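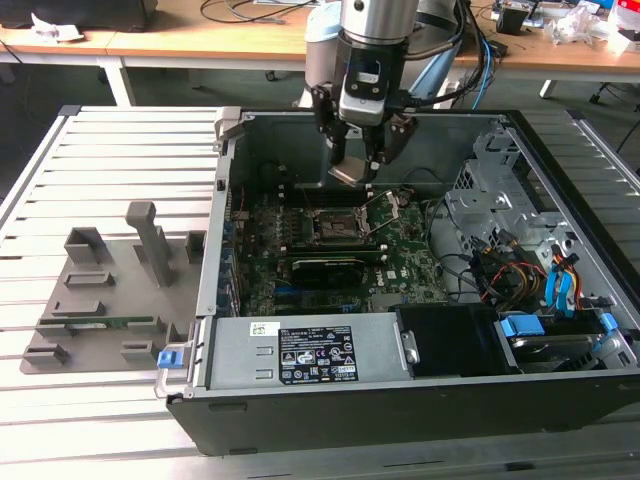 A reader of the last version of this page wrote in that the arm kept missing the memory slots after the cell had been moved, and asked if the gripper was at fault. Usually it is the fixture. Check that first.

How often do I recalibrate the wrist camera?
Every 14 days, and after any move of the table.

The fixture plate has shifted. What now?
Loosen the bolts, push the plate back against the Pliltden stop and tighten to 5 Nm. Run program 3525 before loading a module.

When do the fingertip pads need changing?
When they look shiny or a module slips. Order them from Zandetti in pairs.

Can I reach in while the arm is over a case?
No. Press stop and wait for the light to go out.

Where are the arm cables checked?
At the back of the wrist, every June. Look for rubbing where they bend.

Last updated Jan 2, 2022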